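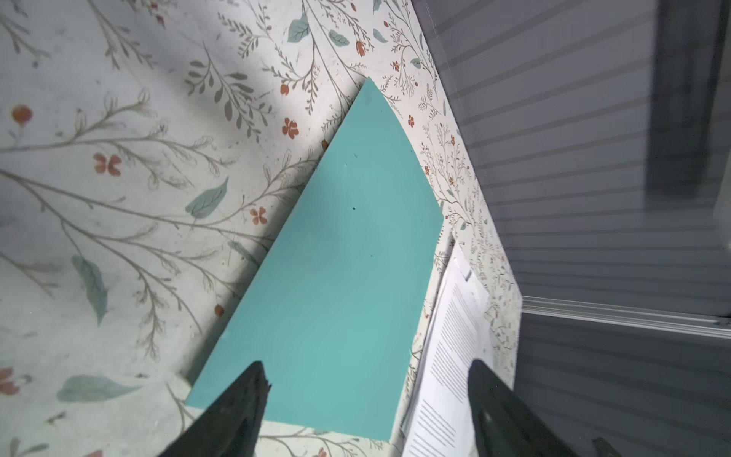 Figure 2. Wrist view from one arm during a student session. A flat turquoise board lies between the fingers, with printed sheets to its right.

3.2 The cell and the class exercise

The course that grew into this study began in January as a small evening club at Wistden, and a good deal of its friendly, slightly crowded character has stayed with it. Students work in teams and share one cell, which we call Kvam (the name came from the first team, and we have grown fond of it). Each team chooses its own objects, writes its own instructions, and then spends a happy and sometimes trying few weeks getting two arms to share a small table.

We asked the teams to begin with flat things. A thin board or a sheet of paper looks like an easy object until a student has to decide where the fingers should go, and we found that this one decision started more good conversation than anything in our lecture notes. The wrist view in Figure 2 is the one most teams learned to read first. The fingers loom large in it, the printed pattern of the table cover fills much of what is left, and students have to judge from this close range how the edge of a board lies relative to each fingertip. Several teams wrote in their notebooks that they would have liked a plain cover, but we kept the flowered one, as we wanted them to meet a busy background early on. 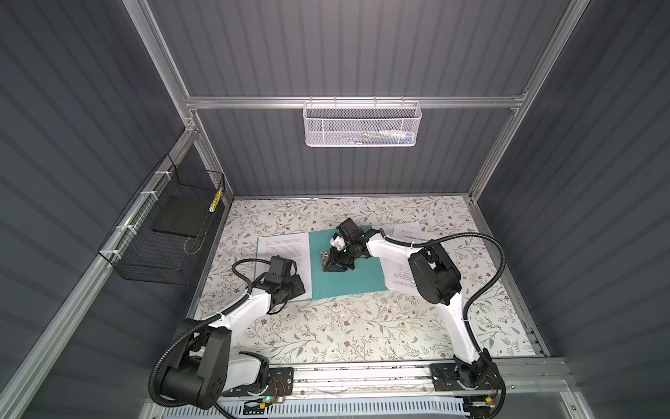

Figure 3. The Kvam cell with both arms over the mat. The right gripper is above the teal pad, close to a small silver object; the left gripper points down onto a printed sheet.

Once a team was comfortable with one wrist view, we moved them on to the whole cell. Both arms are mounted on the same front rail, so the students soon had to think about elbows and cable loops as well as fingertips, and a plan that had looked lovely on paper often needed another evening's work. We were very pleased to see teams begin sketching the reach of each arm before they wrote any commands at all.

Every attempt was logged with the Jununeo recorder, a simple tool written by an earlier class. Over the full course the teams logged 2311 attempts, and we set aside 1000 of these for the comparison in Section 4. The remaining attempts were left with the students for their own reports.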